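3.2 Household preparation surfaces and the storage of cut fruit

The survey covered homes in two towns, Coltham and Savell. Households were asked where they prepared fruit, what they kept it in once it was cut, and how long it stood before being eaten or thrown away. The form was sent to 2,000 addresses and 1,000 were returned in a usable state. Returns from Savell came in more slowly, and a second letter was sent there in December.

Most people who replied used the same stretch of worktop for all food preparation. Separate areas for fruit and raw meat were more common in larger kitchens, though floor area was reported by the householder and was not checked. Where the worktop was stone or tile, people tended to describe it as easy to clean. Those with older timber tops more often said that they worked on a board and did not let food touch the surface.

Containers were grouped as plastic, glass, metal or glazed pottery. Bowls of any material were counted as open unless the householder wrote that a lid or plate was placed over them. This rule probably puts some covered bowls in the open group, as the Karras form used in the earlier study had no box for covers and we kept its wording so that the two sets of answers could be compared. 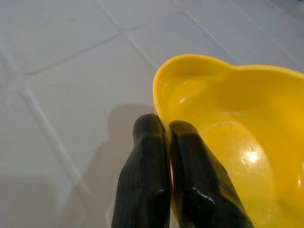
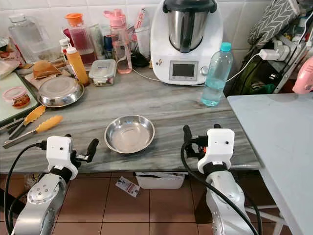
Figure 5. A yellow plastic bowl (first picture) and a marble kitchen countertop with cream tiles behind it (second picture).

Does a cover make a difference to how long cut fruit is kept at home?
Households that covered the bowl kept fruit longer before throwing it away, but they also put it in the fridge more often, and the survey cannot separate the two.

The same difficulty applies to the answers on bowl size. Larger bowls were linked with more waste in both towns, and larger bowls were also found in larger households, where more fruit was bought in the first place. We tried dividing the amount thrown away by the number of people at home. The link became weaker in Coltham and stayed much the same in Savell. We have no good explanation for this.

Times were given in the householder's own words. Replies such as "overnight" or "till the children are back" were turned into hours using the Pokness scale, which sets a fixed value for each common phrase. Two members of the team coded every reply separately and then went through the ones on which they differed. Most of these concerned the word "lunchtime", which some people used for a meal and others for a time of day. Replies that could not be settled were left out of the tables in this section but are included in the totals for each town.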